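Toy Room Sorter Wanted, Saturdays (Plallard)

Do you like putting things back where they belong? Are you the person who can't leave a friend's house without straightening the couch cushions? Then please keep reading, I may have just the job for you!

I run Stuncombe, a toy lending library on the second floor of the old Plallard building. Families come in, pick out a basket of toys, take it home, and bring it back when the kids are ready for something new. I started with one shelf in my own hallway, and we're now at 516 member families and 1582 toys (I did the inventory in April and my knees still remember it). It's a lovely place to work, a bit noisy, and it has gotten too big for me to keep tidy on my own.

So I'm looking for one person to help on Saturday, every week, 7 hours with a paid lunch break. Most of the day you'd be at the sorting table with the soft toys. Baskets come back all mixed up, and your job is to spread everything out on a sheet, check it over, and get each set back together. The play food is our most borrowed set by a mile, so you'll get to know the plush fruit and vegetables very well. 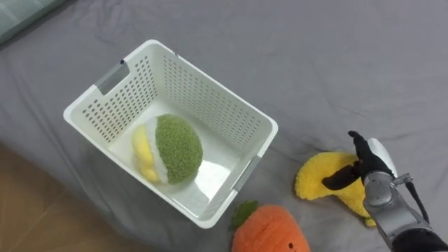

Play food on the sorting sheet: one piece in the basket, the banana-shaped one and the carrot still to go.

Checking a toy means looking for open seams, loose threads and stains. Anything that needs a wash goes in the blue bag, anything that needs a stitch goes to me. If you can sew, wonderful, I'd happily share the mending pile (and pay a little extra for it). If you can't thread a needle to save your life, apply anyway.

The rest of the day is a mix. You'll wipe down the baskets, tie on the set tags, put things back on the shelves, and chat with parents at the desk when I'm busy. The tall shelves need a step stool, and a full basket of wooden blocks is heavier than it looks, so you should be okay with some lifting.

What I'd love from you: you're 18 or over, you show up on time, and you're kind to small people who don't want to give the dinosaur back. Experience with kids or in a shop is nice to have. I'll show you our system on your first day, and it really isn't hard once you've done a few sets.

Pay is $13 an hour to start, and you get a free Stuncombe membership for your family or any kid you like. We're a short walk from the Badumach bus stop, and there's free parking behind the Kakakhel bakery (try the cardamom buns).

To apply, stop by the desk any time before 4 p.m. when we're open, or drop a note in our mailbox downstairs. A few lines about yourself and your phone number are plenty, no fancy resume needed. I'll call everyone back, even if it takes me a few days!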